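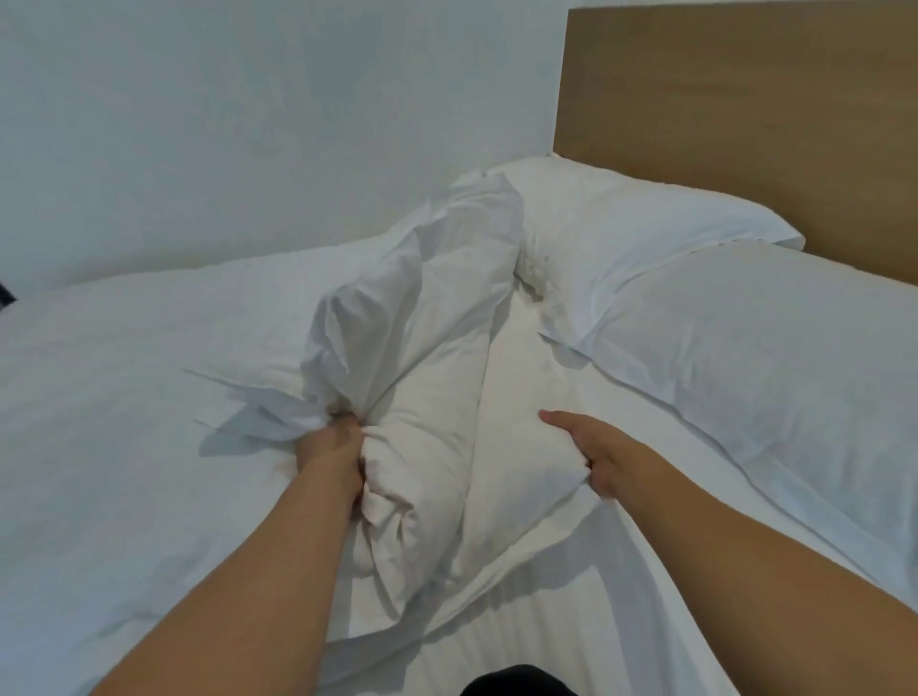 Pillow three, still fighting me

Posted by malouravn, 5 Apr 2022
Right, all-white bedding people, I need you. I do the changeovers at a holiday let in Tidotthorpe and two of the pillows go on lovely, smooth as you like against the headboard. Then there's always one that ends up a lumpy sausage with the case flapping off the side! The cases are Moston ones, a bit roomy. What am I doing wrong?

kobina_a
Turn the case inside out, grab the far corners through it, grab the pillow, shake it down. Two seconds.

sowahlass
Never got on with that, I just end up with my arms stuck in it. Fold the pillow in half longways, shove it in, let go - it fills the corners by itself.

kobina_a
Folding wrecks the filling though. I did 12 beds a day one October and not one lumpy pillow.

sowahlass
Mine have been folded for years and they're fine, thanks :)

tealtowel
Might just be the wrong size case? My Jundix ones were miles too big until I measured the pillows.

malouravn
Ooh, hadn't thought of that. Tried the fold just now and it's better, but one corner is still empty. Off to find the tape measure - will report back.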